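# How does a robot learn to pick up a plate?

Think about the last time you put a plate away. You probably did not think about it at all. Your eyes found the edge, your fingers closed, and your arm did the rest. Perhaps you were even talking to somebody at the same time.

For a robot this is a difficult job. A robot does not know what a plate is. It does not know which part is good to hold, or how hard to press, or that plates can break. Somebody has to teach it.

On this page we look at one kit which people use for this teaching. It is called the Urkeck, and it is made by a small firm with the name Notard. The kit is sold to schools, clubs and workshops. We tried it during November, and at the end I will tell you what I liked and what I did not like.

## Teaching with your own hand

There are different ways to teach a robot. One way is to write a long list of orders: go left, go down, close, go up. This works well in a factory, where every thing is always in the same place. In a kitchen it works badly. Cups move. Plates are put in a pile, or beside the sink, or upside down.

Another way is to show the robot. With the Urkeck, you hold a gripper in your hand. A gripper is a kind of mechanical hand, and this one has two fingers which press towards each other. When you squeeze the handle, the fingers close. When you let go, they open.

A camera sits on the gripper and looks at the fingers. It records what you do, again and again. Later, a computer studies all these recordings and looks for what is the same in them. Then a robot arm with the same kind of fingers can try the job.

So you are the teacher, and your lesson is the movement of your hand.

## Why a plate is a good lesson

A plate is wide and round, but it is thin. If you come from the wrong side, the fingers have nothing to hold. The best place is the rim, with one finger on the front and one finger on the back. 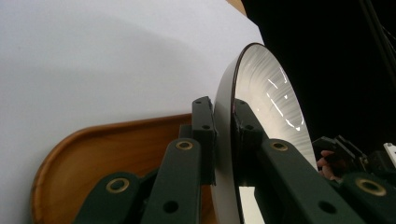

*Kinyua*

With the plate standing up on its edge over the wooden tray, each finger has a flat side to press against. Look also at the white streaks of light on the inside of the plate. A shiny surface is like a weak mirror, and this can be confusing for a computer. It must learn that the light is not a part of the plate. When you turn the plate a little, the streaks move to another place, but the plate is still the same plate.

The green bars are important too. They are joined with round pivots, and a pivot is a point where two parts can turn. You have pivots in a pair of scissors and in a folding chair. The bars pass the movement along to the fingers. An arrangement of bars like this is called a linkage.

## Try it yourself

You do not need a kit for this one. Ask an adult for a plastic plate and two wooden spoons.

1. Put the plate flat on a table.
2. Hold one spoon in each hand.
3. Try to lift the plate using only the spoons.
4. Now lean the plate against a pile of books and try again.

Was the second time easier? For most children it is. When the plate lies flat, it is hard to get anything under it. Now close one eye and repeat. It becomes more difficult to judge how far away the plate is. A robot with only one camera has a similar problem.

## How many times must you show it?

Many times! A person can see a new thing once and copy it. A robot needs a lot of practice material, and the lessons should not be all the same. You should change the place of the plate, and the light in the room, and the direction your hand comes from.

Our group made 2385 short recordings with the Urkeck before we stopped. Some of them were mistakes, and we marked these with the word "missed" so that the computer would not copy them.

The recordings go into a program called Ullisus, which comes with the kit. It plays them back slowly, and you can throw away the bad ones. Children in our group liked this part more than I expected. They became very strict judges.

## Is it a good kit?

I think yes, with some remarks.

**What is good:** The handle is easy to understand, and a child of 11 can use it after a short explanation. You can see how the parts move, so you learn about levers and pivots even before you switch on a computer. The instruction book has clear drawings.

**What is less good:** The gripper becomes heavy after some time. We made a rest every 14 minutes. The handle is also a little big for small hands, and Notard sells only one size. The Ullisus program has small letters and many menus, and younger children need an adult next to them when they use it.

The kit is best for a group of four children. One can hold the gripper, one can move the objects, one can watch the computer, and one can write down what happened. Then you change places.

## Words to remember

**Gripper** – the part of a robot which holds things, or a hand tool which does the same.

**Linkage** – bars joined together so that moving one bar moves the others.

**Pivot** – a point around which something turns.

**Rim** – the outer edge of a round thing, for example a plate or a cup.

**Recording** – here it means one saved movement, from the start of the job to its end.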